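Finally back on the allotment, friends, and the beans have gone completely mad - 25 pods off one plant!

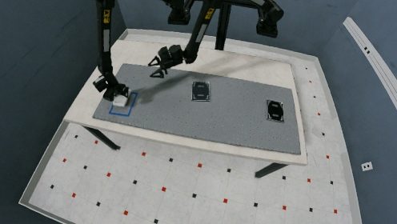
I did pinch the tops out, but a bit late I fear.

Pirzada, the climbing one, is far sweeter than Granico. 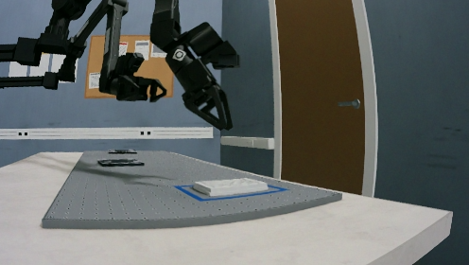

Plot Notes, no. 6, p. 2

Do keep watering in August, lovelies, even if it drizzles. 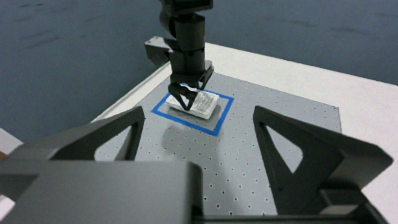
Monday-to-Sunday muddle, 25/07/2022

Now, freezing - I never blanch mine.

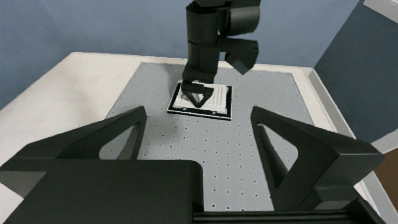

Daniyal Mengal: Oh, you must blanch them, two minutes, or they go like string!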